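Hirneck Bumper Case for Phones

Soft-edge case in four colors 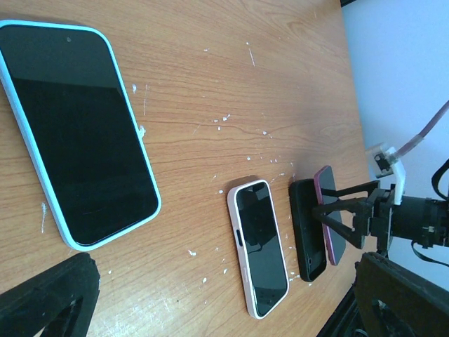
Hirneck cases on four phones of different sizes: light blue, pale pink, dark and magenta-pink.

Item no. 2556
Maker: Hirneck
Sold by: Barnidmont

Product details

The Hirneck Bumper Case is a one-piece case that covers the back and sides of the phone and leaves the screen open. The rim is thick and has rounded corners. It stands slightly higher than the glass, so a phone placed face down on a table rests on the case. The back is thinner than the rim to keep the weight down.

The case is molded in flexible plastic. It stretches a little at the corners when you put it on and then pulls tight. There are no clips or hinges and no separate front piece. A cased phone can be laid flat or stood on its long edge.

Colors

Light blue
Pale pink
Dark
Magenta-pink

Not every color is made in every size. The size menu shows only the colors we have in stock for your phone. Color may look different on your screen and under warm indoor light. Pale pink in particular can look close to beige. If you need to match something you already own, order one case first and check it before ordering more.

Sizes

Cases are cut for a single phone model. A case made for a larger phone will not hold a smaller one, even when the difference is only a few millimeters. The model name is usually listed in the phone's settings under "About." Find it before you order and pick the same name in the size menu. The list currently has 109 models. If yours is missing, we do not have a case that will fit it, and we do not recommend choosing the closest one.

Phones with a curved screen edge are not on the list. The rim needs a flat edge to grip.

Putting the case on

1. Wipe the back and sides of the phone with a dry cloth.
2. Set the top corners into the case first.
3. Press down along the long sides.
4. Push in the bottom corners one at a time.
5. Run a finger around the rim. It should lie flat all the way around.

To take the case off, start at a bottom corner and pull the rim away from the phone. Do not start at the side buttons. The rim is narrowest there and can tear if it is pulled hard.

Charging and screen protectors

Most wired chargers fit with the case on. Plugs with a very wide housing may not go in all the way. Wireless charging works on phones that support it, though metal plates or rings stuck to the inside of the case will block it.

Flat glass protectors can be used with the case. Protectors that reach the very edge of the screen may lift when the rim is pressed down. The Trulura edge-to-edge film is one of these, and we have had several returned for that reason. The standard Trulura film is cut smaller and stays put.

Care

Wash the empty case in lukewarm water with a drop of dish soap. Rinse and let it dry fully before putting the phone back in. Do not use bleach, nail polish remover or alcohol wipes. Light colors can pick up dye from new jeans and dark leather, and these stains do not always wash out. Sticker glue comes off with a little cooking oil, followed by soap and water.

In the box

1 case
1 fitting card

Phone, charging cable and screen protector are not included.

Shipping and returns

Orders leave our warehouse in about 21 hours. Shipping is free on orders over $50. Cases can be returned unused with the fitting card. If you picked the wrong size, write to us before sending it back and we will hold the right one for you if it is in stock.

Orders for schools and offices

Mixed sizes and colors can be combined in one order. Send a list of phone models with the color wanted for each. Yi-an Cha handles these orders and will reply with a price and a shipping date. Custom printing is not available on this case. For printed cases, see the Yeo hard shell.

Also from Hirneck

Bumper Case for small tablets
Wrist loop, fits all Bumper Cases
Clear back case

Page last updated 2018-07-20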